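Notes for session 13: why we randomize the clutter and leave the goal alone

Okay, picking up where we stopped before the break. We had just finished the part about behavior cloning (copying what a human operator did, step by step) and somebody asked the question I was hoping for, namely what happens when the table doesn't look like the table in the training data. Short answer, it gets ugly fast. Long answer, the rest of this handout!

First, some words I'll use a lot. An episode is one recorded run of a task, from the arms' starting pose to the end. A demonstration is an episode driven by a person. A distractor is any object on the floor of the cell that has no part in the task. And a policy is the trained thing that looks at camera images and joint positions and decides how the arms move next.

The study I want to walk you through is the Munel bagging study, which I've been close to for longer than I'd like to admit. The task is two-armed packing: one arm holds a paper bag, the other arm puts candy packets into it. Sounds like a job for a sleepy five-year-old, I know. But paper bags are horrible. They fold, they slump, the opening moves whenever you touch the side, and the arm doing the holding has to keep adjusting for what the other arm is up to.

Leire Cantero designed the data plan, and I think it's a lovely piece of work. There are 475 demonstrations in total. In one half of the plan (we call it the "tidy" set) only the bag and the packets are laid out. In the other half (the "messy" set) the packets and the bag share the floor with whatever else came to hand, and the starting positions get shuffled between episodes. Same task, same goal, same arms. Then you train one policy on each set, plus one on the mix, and test all three on layouts that weren't in any of them.

Before I show you the numbers, have a think about which objects ought to be hard. My own guess, back in November, was that anything bright and small would be the worst, because the policy might take it for a packet. I figured a toy block would fool it and something tall like a microphone on a stand wouldn't.

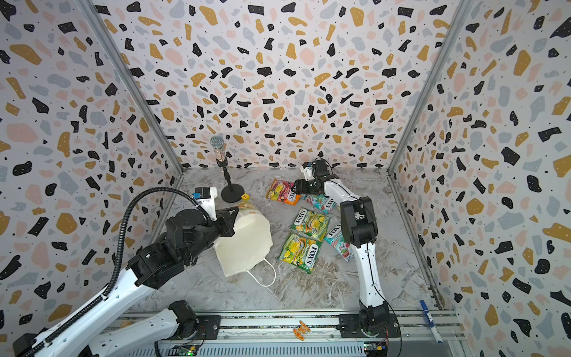 Nuria Herrero wrote in the margin of my draft that I had this backward, and that tall objects deserve at least as much worry as small ones. A block can only confuse the vision side, she argued, while a stand can hide a packet from one camera and also get in the way of an elbow, so you get two kinds of failure from one object and you can't tell them apart afterward unless you labeled them from the start.

She was right, and I've kept her point in because it changed how we score. We now write down a failure type for every failed test run. Reach failures are where the gripper goes to the wrong spot. Grasp failures are where it goes to the right spot and comes away with nothing. Contact failures are where some part of an arm bumps something it shouldn't. And then there are bag failures, which cover everything the bag does to spite you (it's a big category).

So, results. We ran 58 test layouts per policy. The tidy policy did fine when the new layout was also tidy and fell apart when it wasn't, mostly through reach failures. The messy policy was a little slower on the clean layouts, which surprised me, and much steadier on everything else. The mixed policy landed close to the messy one. Please don't quote that as "mixing doesn't help"! With 58 layouts the gap between those two is well inside what you'd expect from luck.

What I'd like you to take from it is the method more than the ranking. Change one thing in the data, hold the task still, decide on your failure labels before you start testing, and test on layouts you didn't get to pick yourself. Iker Prieto drew ours up and kept them in a sealed folder, and I grumbled about it for weeks.

A couple of loose ends people asked about. Yes, the background matters too. Patterned walls give the cameras more texture, and we don't yet know whether that helps the policy or just gives it something extra to memorize. I'd love for one of you to take that on as a project. And no, we haven't tried 1,000 demonstrations. Collecting 475 took plenty out of everyone's shoulders.

For next time, read the Uvetura report, sections on camera placement and on scoring only. Then sketch a test plan for a different two-arm task of your choosing, one page at most, with your failure types written at the top. Bring it on paper so we can swap.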